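Call for participants: help us try out the Prasetti hand-held gripper kit
Ashworth sessions, open to everyone aged 18 and over 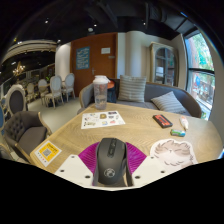

Getting hold of a computer mouse with the Prasetti gripper.

We are looking for people to spend a morning or an afternoon with us, picking up ordinary things with the Prasetti kit and telling us frankly how they got on. The kit goes on sale to schools and small workshops through Fotano next year, and before it does we would dearly like it to pass through as many different pairs of hands as we can manage (large, small, left-handed, a bit stiff in the mornings, all very welcome!).

You don't need to know a thing about robots. You will hold the gripper yourself and use it to pick up, move and put down the sort of items most of us have lying about on a table at home. Each session lasts 3 hours with a good long tea break in the middle, and afterwards we'll sit down together and go through a short questionnaire on comfort, weight and how easy the instructions were to follow.

We have room for 11 people in this round. Those who came along in October are welcome to apply again, though newcomers will get first pick of the times. You should be able to stand for short spells and be happy for your sessions to be recorded.

Participants receive a Jiswood gift card and their travel costs within Ashworth. Lunch is provided, so do mention any allergies when you write.

To apply, send us a few lines about yourself and the times that suit you, quoting reference 626, by 5 December 2020. We try to answer everyone within 4 working days.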